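Print the Name Down the Side

Pharmacy shelving is designed for the person who fills it. Packaging is designed for the person who approves it on a screen. The person who has to find one product among several hundred, at speed and usually from an angle, comes third. I have spent most of my working life on secondary packaging, which is the trade term for the carton around the blister or the bottle, and my position is that the product name should be printed vertically on at least one panel of every small carton.

The argument is geometric. A folding carton for tablets is long in one direction and short in the other two. Horizontal type set across the short dimension has to be small, or it has to break. Set along the long dimension, the same name can be two or three times larger with no change in the area of board. The long dimension is often the upright one once the carton is on a shelf. A name that follows it stays readable at a distance where a horizontal name does not.

Most Western cartons ignore this. The usual layout puts the name across the widest panel, the strength beneath it, and the company mark in a corner. The layout assumes the carton will lie flat with its widest panel facing out. In a dispensary it rarely does. Cartons stand on end, get turned sideways to save width, and show whichever panel the last person left showing.

In April I went through the over-the-counter range at the Dreminmont wholesale depot with Songül Sönmez, who manages picking there. The range has 1,408 lines. We found 283 cartons with no product name on one or both narrow sides, only a batch code, a barcode or plain color. Each has to be pulled out or turned before it can be identified. Sönmez did not regard this as a finding. Her pickers have been writing names on shelf strips for years, and the strips go out of date whenever stock is moved.

The standard objection is that rotated Latin type is slow to read. This is true of body text and mostly irrelevant to a single word. Book spines have carried rotated titles for generations and readers manage. Panagiotis Vrettos, who drew the carton system for Grivari, raises a better objection: rotated type invites designers to fill the space with longer strings, including claims and flavor descriptions. I agree with him about the risk. The remedy is a rule limiting the panel to name, strength and form.

Scripts that can be stacked avoid the rotation problem. Chinese characters are set upright one below another, so the reader's head stays level and the name takes the full height of the strip. A stacked name can share a panel with a horizontal brand name, and the two do not compete, as they run in different directions.
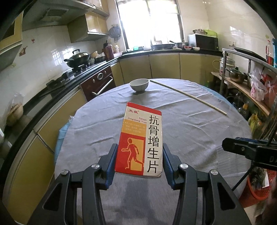

Kanggu Zengsheng Pian carton: brand characters at upper left, five-character product name set vertically at right.

Latin stacking, one upright letter above the next, is a poor imitation of this. Letters vary in width and the word loses its outline. Rotation is better. The direction matters less than consistency within a range, although I would specify top to bottom so that a carton lying on its back still reads correctly.

Cost is not a serious obstacle. The side panels are already printed. Moving a barcode requires new artwork and a new approval, and both can wait for the next scheduled revision. Elletano made the change that way, over 12 product lines, without a separate print run.

What remains is habit. Artwork is reviewed as a flat front panel, centered on a monitor. I would require every proof to be folded, stood on end and viewed from three yards – first the front, then each side – before anyone signs it.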